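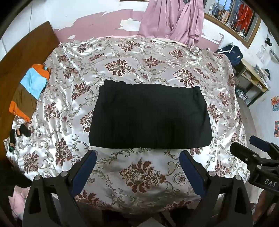
Irén Bíró wrote to me that the Trollo box set was the first thing in years to get her through a whole superhero series in order, and could I please put the details on one page so she could send it to her sister. So, Irén, this one's for you (and your sister!).

## Trollo: The Complete Series

All 4 seasons of the show on 10 discs, put out by Caltlow. I sell a lot of comic book stuff and this is still the set I push on people at the counter. It starts slow – give it until Pálfi loses her job at the harbor – and then it really moves.

**Who's who, if you're new**

- **Trollo**: the bridge guard who can't be hurt while he's standing over water. Grumpy, loyal, terrible driver.
- **Pálfi**: the reporter who figures him out in the second episode and keeps quiet about it for most of a season. My favorite, by a mile.
- **Amico**: starts out as the friend with the van. I won't say where he ends up.

**What you get**

- 1,626 minutes of episodes
- Over 525 pages of scripts, as files on the last disc
- Commentary on both finales (the one for season three is a riot)
- English subtitles all the way through, extras included

The picture is a big step up from the old single-season releases, especially the night stuff in the tunnels, which used to be pure mud on my TV. Sound is stereo only. I'd have liked more, but the dialogue is clear and the theme song still gives me goosebumps!

The deleted van chase isn't on here, before you ask. Caltlow left it off this set, and I've grumbled to them about it.

New copies come in again in September. Leave me your email and I'll hold one for you.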